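From: Funmilayo Garba
To: Traltstead Tenants list
Subject: Re: Lift at Grundine House

> Clalley say the part is on order and we should have
> the lift back by October. Has anyone else had this letter?

Yes, same letter, word for word! I rang them (132 on the landline, if you've lost it) and got a lovely lad who couldn't tell me which part. Mum's on the top floor and hasn't been down for 2 weeks.

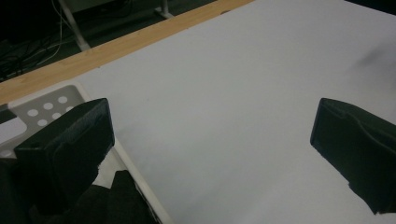
Anyway, I've asked for the repair log in writing, and if the hot water's been off at yours too, do put it in the same email – they like to treat them as separate complaints and then lose one.

Funmi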